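Subject: Re: [home-canning] Sauerkraut going soft, again
Date: November

Hi all,

Catching up on the list over coffee, so forgive the ramble. Somebody asked this over the weekend:

> My second batch has gone limp on me. I used the Brosex slicer on the
> finest setting, salted it by eye, and kept it on the counter next to
> the stove. It smells fine and tastes fine but there's no crunch at all.
> Is it the salt? The cabbage? Should I toss it?

Don't toss it! If it smells and tastes right, cook with it. Soft kraut is lovely in soup, or fried up with onions and a bit of apple, and my lot at home like it better that way anyhow.

As for the crunch, I'd look at the stove first. I made the same mistake my first winter. My kitchen is tiny and the only free spot was right by the oven, and every batch came out like wet paper. Then I moved the crock down to the basement steps, where it's cool and a bit drafty, and the next one took 30 days and came out so crisp the dog came running at the noise. It's slow, I know. You get used to it (and you stop lifting the lid every evening, mostly).

Salting by eye is the other thing. I did it for years and got away with it maybe half the time. Now I weigh the cabbage after coring and work out the salt from that, and I write it on a bit of tape on the side of the jar. Also, go thicker on the slicer. The finest setting is great for slaw but those little threads have nothing left to give after a few weeks.

Cabbage matters too, but less than people say. I had some big flat heads from the Wutberg farm stand this fall, the late kind, heavy as bowling balls, and they've been wonderful. I bought 4 of them and could barely get them to the car. 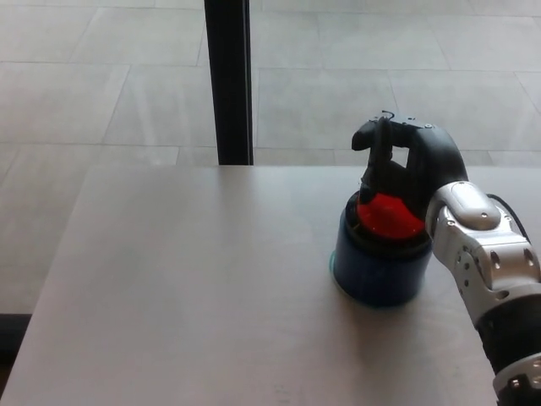
A reply from Yimer came in while I was typing, saying the stove spot is surely the trouble, but that a grape leaf tucked in at the bottom has kept every jar firm through two hot summers, and has anybody compared the two side by side? I haven't! I've only used grape leaves in pickles, where I swear by them. If anyone has a vine and doesn't mind sparing a handful, I'd love to try one jar with and one without.

Oh, and on the weights question from last month: I gave up on the fancy glass ones and went back to a small bag filled with brine. It costs next to nothing, it fits any jar, and if it leaks it's only salt water. The recipe I use is on page 314 of the old Bavard preserving book, if you have the fat edition with the stained-looking cover. Mine has real stains on it too by now.

I've got a red cabbage batch 48 hours in and it's already bubbling over onto the tray, so I'd better go and mop. Will report back.

Happy shredding!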